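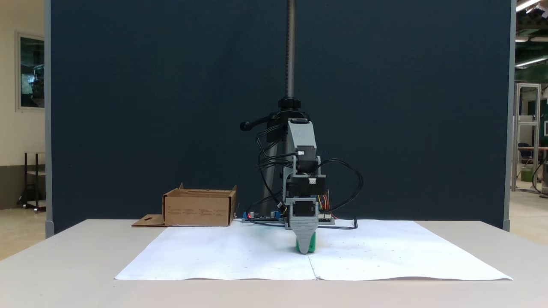 Nila on the bench, holding a green test piece against the paper.

The Z axis on Nila had been dropping again. I'd send the carriage up, it would get there, and over the next few minutes of work it would end up lower than the controller thought it was. By the end of a run the gripper was pressing into the table hard enough to mark the paper. I wrote about the wiring last time, so this post is only about the lift and what I did to it in February.

The lift is one vertical lead screw with the carriage clamped to the column beside it. There's a lever on the clamp with a round knob, and for a long time I assumed that if the lever was tight the carriage was square. It isn't that simple. The printed bracket that carries the two motors had crept a little where it meets the column, and the carriage was binding on the way up and skipping steps. Going down it was fine, so the error only ever went one way.

I took the bracket off, cleaned the faces, and put it back with new screws. The old ones were from a mixed bag and two were shorter than the rest. Then I wiped the screw down from top to bottom with a lint-free rag and put on a thin coat of the Lulley grease. I used too much of it last year and it picked up dust and paper fibers until the nut sounded like a coffee grinder.

Order matters when it goes back together. Leave the bracket screws loose, run the carriage to the top and back down by hand, and tighten the bottom pair first. Run it again and tighten the top pair. Close the lever last. If you close the lever first you lock in whatever twist is already there, and I did that twice before I read my own notes from the first build.

For checking, I tape down fresh paper and use a small green piece as the target. The gripper comes down, takes the piece, lifts, puts it back in the same spot. I let it do that 40 times and then measure the height of the tip with feeler gauges. Before the work it was losing 2 mm over a run. Afterward I couldn't get a gauge to show any difference, so I ran the long version, 608 cycles, and left it going through dinner. Same height at the end.

Cables are still a mess. The motor leads loop out on both sides and one runs across the paper, and I know it should go up and over. Katalin Nyitrai gave me a length of drag chain from an old Zatavex machine and it's too stiff for a carriage this light. I'll probably end up with spiral wrap and a hook.

I also changed the speed limit on the lift. It was set to 134 in the config, left over from the Ibarra motors I had on there before, and the current ones don't like starting that fast under load. I brought it down a bit and made the acceleration gentler. The cycle takes longer. I don't mind.

Khanyisile Lekota asked in the comments whether I'd post the bracket file. Yes, once I've thickened the back wall, which is where the old one was flexing. Next job is a limit switch at the top, so I can stop homing by eye.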